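Project Report: A Safety Stop That Did Not Stop
Distel Technical College, Robotics Practicum
15 April 2021

1. What we set out to do

The assignment was to get a simulated arm to pick up small blocks from a table, one at a time, and then to add a safety stop. The picking was supposed to be the hard part and worth most of the marks. The stop was described in the handout as "a short exercise." We budgeted one afternoon for it and spent the rest of the month there.

Our simulator is Wogan, which the college hosts and which runs on the lab machines when the lab machines feel like it. The motion planner is Standier. Between the two sits our own code, a module we named Grelico late one night and were then too proud to rename. Grelico reads the block positions, picks a target, asks Standier for a path and watches for trouble. The last of these duties is the subject of this report.

2. The fault

The rule we wrote was simple. If the fingertips drop below 5 mm over the tabletop, freeze every joint. If the contact force goes over the limit, freeze every joint. We tested both rules by hand, moving the arm slowly down, and both worked. We wrote "safety stop complete" in the log and went to dinner.

The next morning we left a batch of 200 pick attempts running. In 81 of them the arm pushed its fingers into the table, and the stop either came late or never came at all. Wogan is a forgiving world. The table did not crack and the gripper did not bend. The contact force graph, however, went straight up and off the page, and our instructor remarked that on real hardware we would now be filling out a different kind of form.

What made it worse was that Grelico had logged most of those runs as successes. The block had moved, and our success check asked only whether the block had moved. Being squashed sideways across a table counted.

3. Wrong turns

We first blamed the planner, as one does. Standier had been updated in April and we were sure the update had changed how it rounded the final approach. We went back to the old version and got the same crashes with an older version number on them.

Next we blamed the blocks. Some of the set are very short, and to reach a short block the fingers have to come nearly down to the tabletop, so we reasoned that the arm was simply being asked to work too low. We swapped in taller blocks. The crashes went down a little, and for one happy evening we considered writing a report about block height. Then we ran the batch at full speed and they all came back.

We also spent a day on the friction settings. There is nothing to say about that day.

4. The cause

The watch loop in Grelico ran in the same thread as the block detection. Whenever detection had to refresh the list of blocks, the watch loop waited politely for it to finish. Usually the wait was too short to matter. With several blocks near each other, and the shadow of the arm lying over the table, detection took longer, and the arm went on following its last instruction the whole time. Its last instruction was usually "down."

Our hand tests missed this completely. We had moved the arm slowly over a bare table, so detection had nothing to chew on and the watch loop was always awake. We had tested the smoke alarm in a house with no kitchen.

The views below are from the simulated workcell with the mixed block set out.

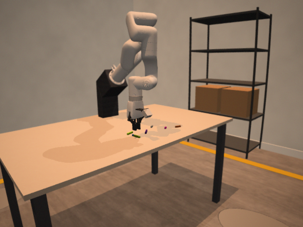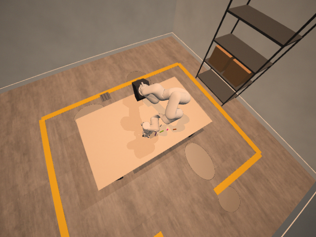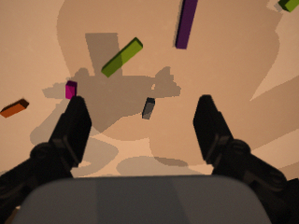 5. The fix

We moved the watch loop into its own thread and gave it a heartbeat. If Grelico misses 5 beats in a row, Wogan itself freezes the joints without asking anybody. We also capped the approach speed for the last stretch above the table, something the handout had recommended in its second paragraph, which we have now read.

The success check was rewritten as well. A pick counts only if the block is between the fingers and off the table at the end of the lift, and if the force limit was never passed along the way. Our success rate fell sharply when we turned this on. We are told this is called measuring.

We repeated the full batch with the new code and had no table strikes. There were several false stops, where the arm froze over a perfectly good block and sat there until the run timed out. We left these in. They cost time, but the arm is at least standing still while it wastes it.

6. Still open

The heartbeat has been tested only inside Wogan, where the clock is very well behaved. We do not know how it would hold up on a real controller with a busy network. The stop also does nothing about the elbow, which can swing low on some paths; we watch the fingertips and trust the rest. The group taking over this project next term should start with the elbow, and should run the stop test at full speed with every block on the table before writing anything in the log.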